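3.2. El dormitorio como banco de pruebas

Buena parte de la literatura sobre manipulación móvil doméstica se ha escrito en cocinas de laboratorio donde jamás se ha quemado una tostada. Nuestro montaje, al que llamamos Jirkitz por razones que el comité de nombres prefirió no dejar por escrito, se construyó entre un taller compartido del barrio de Koltholm y una vivienda habitada. La estructura se atornilló en el taller, en los huecos que dejaban libres la sierra de cinta y un grupo de restauración de sillas; los ensayos de recogida se hicieron en casa, sobre moqueta, superficie que ningún fabricante de ruedas parece haber pisado.

La tarea es modesta en su enunciado: recoger residuos del suelo y depositarlos en una bolsa de tela. La bolsa resultó ser el componente más caro del proyecto si se cuentan las horas. Un cubo rígido tiene la cortesía de permanecer abierto. Una bolsa blanda se pliega en cuanto deja de vigilarse, y el planificador, que la modela como un cilindro, sigue depositando envoltorios con toda confianza en un cilindro que ha dejado de existir.
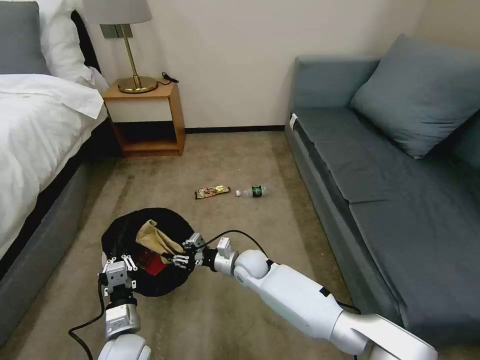 Figura 3. Sujeción bimanual de la bolsa sobre la moqueta, con un envoltorio y una botella de plástico todavía en el suelo, entre la cama y el sofá.

La primera versión del controlador cerraba ambas pinzas con la misma fuerza y tiraba de ellas en sentidos opuestos, estrategia que produjo una abertura excelente y dos costuras rotas. En la versión actual, el brazo izquierdo fija el borde y el derecho busca la tensión con pequeños desplazamientos laterales, hasta que la estimación de la boca se estabiliza durante 850 ms. El umbral se eligió a mano, una noche de octubre, y ha sobrevivido a todos los intentos posteriores de justificarlo.

El cableado merece una nota menos orgullosa. Lo llevamos por fuera de los brazos porque así se sustituye en minutos, y lo hemos sustituido bastante. La biblioteca de control, Kyei, penaliza las trayectorias que acercan los cables a los codos; no sabe nada, en cambio, de edredones.

Registramos 385 intentos de apertura con este procedimiento. Los fallos se concentraron en el segundo agarre, cuando la tela ya sujeta por una pinza se desplaza al tocarla la otra. La sección 3.3 describe la corrección que aplicamos a ese caso.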